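We use cookies to remember your settings. Accept | Manage

Fridge storage notes: apples

Gudrun Boström and I keep these pages for the shared kitchen at Nasley. The current set covers fruit kept through February in the small refrigerator – no bags, no boxes, door opened 12 times a day.

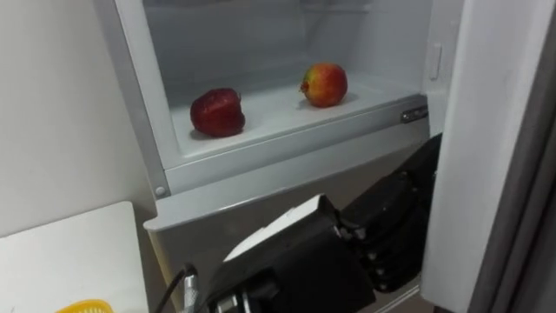 Apples keep best at the bottom, away from the vent. Mixed sizes go in together, but we leave a gap so that a soft spot on one does not spread. The deep red one at the front left is the larger; the smaller red-and-yellow one sits further back. Both rest straight on the shelf floor. Wipe the plastic before restocking.

3 comments | 18 shares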